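The Tray and the Table: Setting Out a Small Breakfast

A tray does two jobs. It carries items from the counter to the table, and it fixes the boundary of a place setting once it arrives. Most trays sold for the home are chosen for the first job and turn out to be undersized for the second. A dinner plate, two pieces of flatware, a glass and a mug take up more room than buyers expect, mainly on account of the mug handle.

Bevden, which sells tableware by mail, lists its rectangular tray under stock number 3035 and the larger version under 3251. The difference is in the long side. On the smaller tray, a mug at the corner will overlap the rim unless the handle is turned inward. The larger one takes the same setting with clearance on every side, but it will not fit crosswise in a standard 12-inch wall cabinet.

Loading order

Put the plate down first, centered front to back. The fork goes to the left and the spoon to the right, both parallel to the short sides. The glass goes in a back corner, where a sleeve is least likely to catch it. The mug goes on last. If it is to be carried full, it should sit flat on the tray surface with no part of its base on the rim.

Dark trays show water spots and crumbs more than light ones do. They also give a clear outline to a white plate, which helps anyone with reduced vision. A patterned plate keeps some of that benefit if the ground is white. Colored flatware is easier to find against black than steel, and the plastic kinds are quieter when the tray is moved.

Fruit on a separate plate

Fruit is better kept off the tray. It rolls, and it is usually shared. A shallow plate with a slight lip is enough for two pears and a small bunch of grapes. Pears should lie on their sides with the stems pointing the same way. Grapes go at the edge, where stems can be snipped without moving anything else.
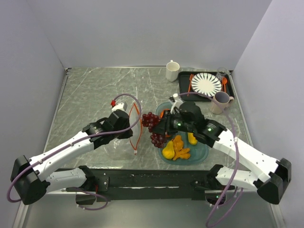 Bags and storage

Clear drawstring bags are useful for fruit bought loose. The contents can be checked without opening the bag, and the cord closes it well enough for a day on the counter. For longer storage the bag should be left partly open. Pears soften faster in a closed bag, and grapes collect moisture. Triltix sells clear bags in packs of 100, which is more than most households will use in a year. Washed in cool water and hung open, a bag can be reused until the cord channel tears.

Ginger root keeps best dry and unpeeled. Store it away from grapes, which should be refrigerated unwashed and rinsed just before serving.

Mugs

A straight-sided mug stacks poorly but stands well. Check the foot ring before buying: an unglazed ring will scratch a polished stone or marble-pattern top over time, and a thin felt or cork mat prevents this. Nasargate's plain mug, item 1043, has a glazed base with a recessed center and can be set down directly. Mugs that do not match are no problem in a small setting, provided they are close in height.

After the meal, unload in reverse, mug and glass first. Wipe the tray with a damp cloth and dry it at once, including the underside, before it goes back on its edge in the cabinet.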